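Wusier Opens Second Home Store in Sorkora

SORKORA, Feb 4, 2023 - Wusier, the family-run seller of furniture and household goods, today opened its second store, in the old dye works on Ding Street. The new shop has 2000 square feet of floor space on one level and employs 41 people, most of them hired locally.

The store carries the full Wusier range of tables, shelving, bedding and kitchen goods. It also has a repair counter, where customers can bring in chairs and small tables bought from any seller. Repairs that need no new parts are free through the end of July.

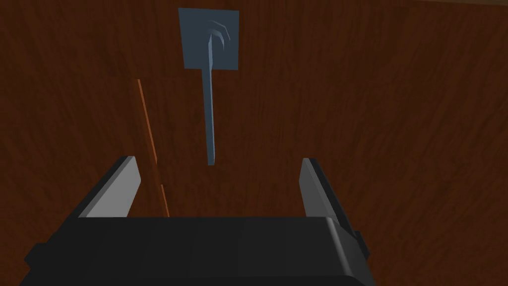
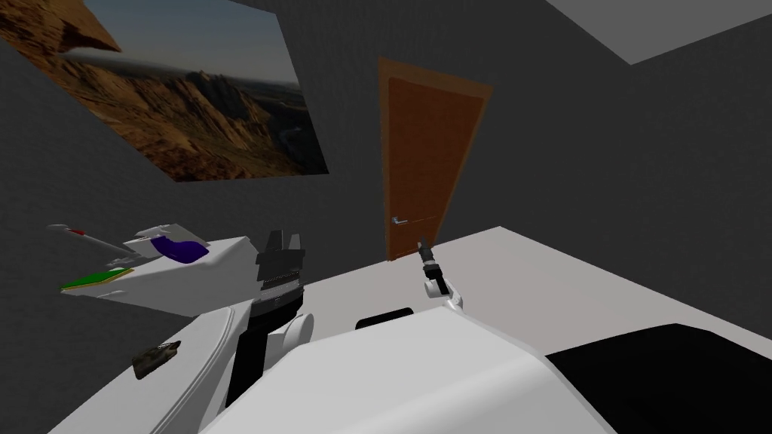
Wusier is also using the opening to launch Nuno, a free room planning service. Customers bring in their measurements and sit down with a planner for an hour to work out what will fit and what it will cost. Planners can also advise on color. Dark gray walls like the ones in the second picture go well with a white table and a wooden door in a warm orange-brown, and one large landscape on the wall is often enough. Customers leave with a printed floor plan and a price list, and there is no duty to buy.

Nuno sessions can be booked at the store or by phone. Four planners work at the Sorkora branch, and evening sessions are available on request. The service will come to the first Wusier store later in the year.

Delivery within Sorkora is free on all furniture. Parking is behind the building - the entrance is on the canal side.

Store hours are 9 a.m. to 7 p.m. daily.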